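58 shares · 2349 views

The small things on the white table

The sample room of Plalevora is on the first floor of the old Verhoeven building, behind a door which does not close well. I came at nine in the morning and the woman who keeps the room was already at her table. She had asked me not to use her name. "Write that it is the sample room," she said. "People here know who sits in it."

Plalevora lends out samples of materials to designers, to schools and to small workshops in Sorico. Large samples, such as boards and fabrics, are on the ground floor, where visitors can walk in and touch them. Upstairs are the small ones: granules, flakes, powders, bits of crushed plastic, and everything else that would be on the floor in one minute if it had no lid. There are 800 containers in the register, and she has handled every one of them.

"When I started, we had a cupboard," she told me. "You opened it and there were jam jars, envelopes, film boxes, one sock with glass beads inside. I do not make a joke. The sock had a paper pinned on it, and the paper said 'beads'. Which beads? From whom? I could see already that they were beads."

She emptied this cupboard during her first winter. The work took four months, two more than she had promised. Much of the material could be kept, but a part of it had no history at all, and she is still a little sad about that. A sample without a source is difficult to lend, she explained, as a designer who likes it will always want to order more. Some of these orphans she gave to a primary school. The rest are in a drawer with the word "Later" on the front.

I asked how she chooses what goes into a bottle and what goes into a tube. She thought about it for a longer time than I expected.

"A bottle is for looking. It is clear, so you can turn it and see the colours move. If I have something broken in small pieces, blue pieces with white ones for example, a bottle shows it very well and the client can decide from the other side of the table. A tube is for when the label is more important than the view. On a tube you can put a long label, from the top to the bottom, and there is space for everything."

The long labels run along the tube, so the person who wants to read the small print has to turn the tube on its side, or turn the head. I said that I found this a bit uncomfortable. She agreed at once, and then she defended it.

"You have to read it sideways, yes. But the number at the top is big. For finding, you need only the big number. The small lines you read one time, when you have already found it, and then you have your hands free and you can turn it. If I printed around the tube, you would see three letters and then the curve. Try it at home with a medicine package and you will understand me."

The labels come from Jastimell, a printing workshop two streets away, and she spoke of them with some warmth. They let her correct a proof as often as she wants. In the beginning she asked for coloured labels, one colour for each family of material, and the result was pretty for a few weeks. Then a material arrived that belonged to two families. She tried a label with stripes. After that everything became white with dark print, and it has stayed like this.

"I was against white," she said. "It looked like a pharmacy. Now I think that the material brings enough colour by itself."

There is also the question of dates. Some tubes reach her with a printed label from another house, with a code and a long row of digits on it, and it is a temptation to read a date in such digits. She never does this without asking the sender. Once she had written a year into the register from the label of a donated box, and it was the number of a shelf. A student built a whole timeline on it for her final work. "She was very polite about it," the keeper said. "I would have preferred that she shouted."

We spoke for a long time about trays. I had not planned to ask about trays, but she wanted it, and I am glad now. Nothing is opened in this room unless a tray is near it. The ones she likes are white, shallow and rectangular, with walls high enough to stop a grain that jumps. A tray that is too deep makes a shadow in the corner, and small grains love a corner with shadow. A tray that is too flat is a plate.

"Put the tray behind the thing you open, or under it, this is a matter of taste. I put it behind. When I pull on a cap, my hand goes away from me, and what falls, falls in that direction. My colleague downstairs puts it in front. We have had this discussion since I came and we will have it still when I retire."

Her trays get stained, and she has stopped fighting with it. She washes them with warm water and soap, and what remains after this may stay. Some marks on the rims are older than her contract. She could buy new ones, the budget would allow it, but she does not see the reason. A small yellow spot on the wall of a tray does no harm to a sample, she says, while a scratch on the bottom does, for the scratch holds powder and gives it to the next material. So a scratched tray goes downstairs for screws, and a stained tray stays in service.

The table itself is also white. This was her one demand when the room was painted. Before, there was a dark brown top with a nice grain, from the time when Verhoeven had its offices here, and she lost things on it every day. On white she sees them. The exception is white material, of course, and for that she has a sheet of grey card which she puts on top.

While we were talking she prepared a loan for a school. It was calm to watch. She took one container, read it in a low voice, wrote it down, put it in the box, and only then took the next. I asked if she ever takes two in one go.

"Yes, when I am in a hurry, and then I make the mistake. I will tell you which mistake, it is always the same. You stand one small thing on another small thing, only for a second, to have a hand free. A tube on a bottle. It stands beautifully. You are even a bit proud. Then the telephone rings."

Has it happened often? She looked at the floor, where there are some pale marks between the boards. "Look there, near the radiator. This is mica. I still find it in April, when the sun comes in low from the left window. It is very pretty and I am still angry."

Before I left I wanted to know what visitors ask for most. The answer was blue. It does not matter which material, she said, people come up the stairs and they ask what she has in blue. They ask less for green and almost never for brown, although her browns are in her opinion the best part of the collection. She has one visitor who comes only for brown, and this visitor gets a coffee.

"With blue, people hold the bottle against the window," she said, and she lifted her empty hand to show how. "Then they shake it, then they look again. Children do it and architects do it. I let them. I only check the lid before – always I check the lid before."

She went with me to the stairs and pulled the door behind us, twice, until it was closed. On the inside of it hangs a paper with the opening hours and the rules for borrowing. A loan lasts four weeks, the containers come back closed, and nobody has to wash them. She had underlined the last part by hand. People who wash a bottle with good intentions bring it back wet, and then she has to wait for days until she can fill it again.

The sample room is open in the mornings. For large groups it is better to write first, as there are only a few chairs.
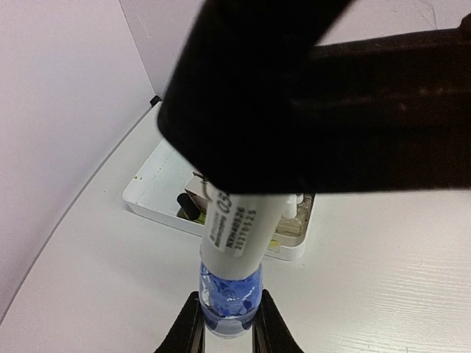

A white labelled tube and a small clear bottle with blue contents, the tray behind them.

58 shares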